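Removing old lacquer from a brass carriage clock case before resale
Sisbridge Collectors' Help > Metalwork and Cases

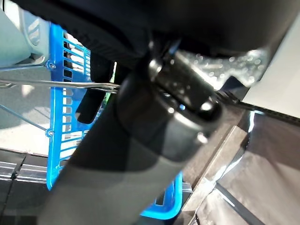 Grey cylinder with a glossy black cap.

Posted by pototel_clocks

I have a French-pattern brass carriage clock, movement already out and stored separately. The case was lacquered at some point, probably between the wars, and the lacquer has failed along the top edges and around the handle. Where it has gone, the brass is brown. Where it survives, the colour is a dull yellow. There is no engraving, but the four pillars have fine turned rings that I do not want to soften.

Two points. First, what takes the old lacquer off without attacking the metal? Second, does stripping and relacquering reduce the value? I paid 200 for it and would like to put it into the Tiverance sale in October.

Mac Mathúna

Identify the coating first. Put a drop of methylated spirit on a hidden area, such as the underside of the base, and leave it for 3 minutes. If the surface goes tacky, it is a shellac-type lacquer and more of the same on cotton wool will remove it. If nothing happens, try acetone on the same spot. Cellulose lacquer will soften with acetone.

Take the glass panels out before you start and mark which side each came from. Work one pillar at a time, with the window open and no flame in the room. Use a soft brush in the rings and change the cotton wool often, otherwise you are only moving dissolved lacquer about. Do not use wire wool of any grade.

On value: a case with patchy lacquer is normally discounted anyway. Careful stripping is accepted by most buyers of this type of clock. Heavy polishing is not – rounded corners and blurred rings are the first thing a dealer checks. I would leave it unlacquered with a thin coat of microcrystalline wax and say so in the sale description.

If the case turns out to be gilt and not plain brass, stop. Gilding is very thin and the advice above on brushing does not apply.

tallcase20

Hot water and washing soda worked on mine, took the lot off in one go. Went a bit pink in places but it polished out.

pototel_clocks

Thanks both. Spirit did nothing, acetone softened it straight away, so cellulose. The underside is plain brass. I will not be using the soda, as pink suggests the zinc has been drawn out of the surface. One pillar is done and the rings are still sharp. Wax is on order.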